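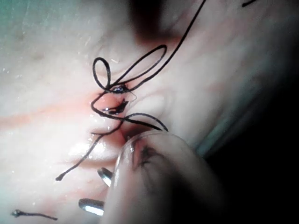 Right, I've finished all of Grilness and I need to talk about it, so sorry to anyone who follows me for the bread. Mild spoilers, nothing past episode three.

—

If you missed it, it's the new drama on Tang about a girl who leaves school at sixteen to run her dad's phone repair stall. Her exam results are sitting in an envelope she hasn't opened. I watched five episodes in one evening and went to bed at a truly stupid hour.

—

Maya Twal plays the lead and I'd never seen her in anything! She did a couple of adverts and then this. There's a bit in episode two where she's on hold to the council, eating crisps and trying not to cry, and it goes on for ages and I couldn't look away.

—

Also Ruan Chauke as the older cousin. I hated him for two episodes, then he turns up with the van and I was completely on his side. My sister still hates him. We've stopped discussing it.

—

I went and read the interview with Manon Melnyk, who wrote it. She ran drama workshops at a youth club for years and says loads of the dialogue started there. She read every script aloud to a group of 20 teenagers and they crossed things out. "Nobody says that, miss" was the main note, apparently 😂

—

You can tell, too. The kids talk over each other, they change language halfway through a sentence, and the group chat looks like a group chat (half of it is voice notes no one listens to).

—

One moan. The music. Every time someone opens a letter, in comes the piano. I know it's a sad letter! I can see her face!

—

And why is it only on Tang? I already pay for Gorus, and my mum, who'd love this, isn't going to sign up to another thing for one series. Put it on normal telly at eight o'clock and let people find it.

—

Someone asked about subtitles: yes, English and Hindi, and they're good. They caught the jokes. The episodes run to 56 minutes, apart from the first, which is shorter.

—

Bhupendra Negi directed the first half and Meifang Long took over for the rest. I did notice the switch, hers are quieter and there's a lot more of the stall at night. I think I like hers better? Ask me again after a rewatch.

—

Second series is meant to be out in December. If they've written out the cousin I'm sending a letter, with piano.

—

Anyway, who else has seen it? I need to know what you made of the wedding episode, but put a spoiler warning on it, my sister reads these.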